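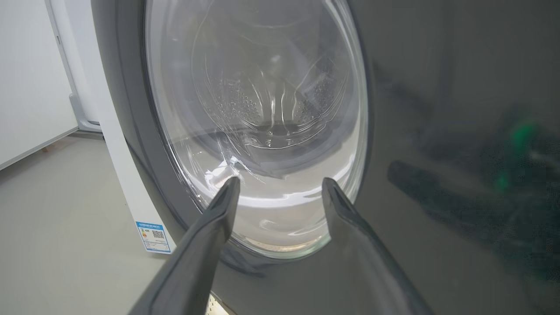 Tadthorpe护理院洗衣房启用机械臂系统,班次与岗位同步调整

2020-02-27

Tadthorpe护理院运营方今日宣布,院内洗衣房的机械臂系统已结束试运行,转入日常使用。系统由Brudus公司提供,负责滚筒洗衣机的开门、装衣、取衣和关门。洗衣房原有员工全部留任,工作内容和排班有所变化。

Tadthorpe现有床位327张,床品、毛巾和住户个人衣物均在院内清洗。此前,洗衣房员工每班要反复弯腰,从前开门洗衣机里取出洗好的织物,再转到推车上。院方去年做过一次内部岗位调查,腰背和手腕不适是洗衣房员工反映最多的问题,夜班人手紧张排在其后。

此次投入使用的机械臂末端装有两指夹爪,腕部带有小型摄像头,工作时由摄像头确认机门位置和滚筒内的情况。院方没有更换原有的洗衣机,也没有改动上下水管路。Brudus的工程人员按照现有机型逐台调整了夹爪的接近角度和夹持力度。机门玻璃反光较强,试运行初期识别机门时常有停顿,后来调整了照明位置和识别程序,停顿次数明显减少。

按照新的流程,员工先在分拣台上按材质、颜色和洗涤温度把织物分好,装入带编号的衣筐,再在操作屏上选择程序。装机和取机由机械臂完成。洗涤剂仍由员工添加。羊毛衫、带装饰的衣物和住户注明需要单独处理的物品不进入自动流程,继续手洗或由员工单独上机。

机械臂运行时,地面黄线以内不得站人。员工如需进入,应先按下立柱上的暂停按钮,等手臂停稳后再进。每个班次指定一名当班负责人,负责开班检查、故障登记和交接。夹爪掉落织物或机门未关严时,系统会停机提示,由当班负责人处理后恢复。

岗位方面,洗衣房共有员工17人,本次调整不裁减人员,基本工资不变。原来的装机岗并入分拣和整理岗,另设设备看护岗,由内部报名产生,每月发放岗位津贴。夜班改为两人一组,主要负责看护设备和应急清洗,折叠、熨烫和送衣集中到白天进行。住户个人衣物的核对时间也相应延长,减少错送和漏送。

所有洗衣房员工都参加了Brudus提供的培训,内容包括日常操作、紧急停机、夹爪清洁和简单故障判断。培训安排在工作时间内,按正常出勤计薪。年纪较大的员工提出操作屏字号偏小、提示音不够清楚,这两项已在试运行期间修改。

部分员工在征求意见时表示,机械臂取衣比熟练工慢,赶在早餐后集中收床单时容易积压。院方承认目前存在这一问题,已将床单收取分成两个时段,并保留人工装机方式,由当班负责人决定何时切换。员工代表与管理方每月开会一次,讨论工作量、安全和排班问题,会议记录张贴在洗衣房门口。

腕部摄像头拍摄的画面只用于设备识别和故障排查,不用于考勤,也不作为员工考核依据。画面保存期满后自动删除,调取需经院方和员工代表共同签字。

院方计划在8月对新流程进行一次评估,内容包括员工的身体不适情况、加班时数、织物破损和错送记录。评估结果将向全体员工公布,并作为Londside分院是否采用同类系统的依据。Londside分院目前没有安装计划,洗衣房照常由人工操作。

关于Tadthorpe护理院
Tadthorpe护理院提供长期护理、短期照护和康复服务,下设Londside分院。

关于Brudus
Brudus从事服务场所用机械臂的集成、安装和维护,主要客户为护理机构、酒店和集中洗衣设施。

媒体联络
Tadthorpe护理院对外联络办公室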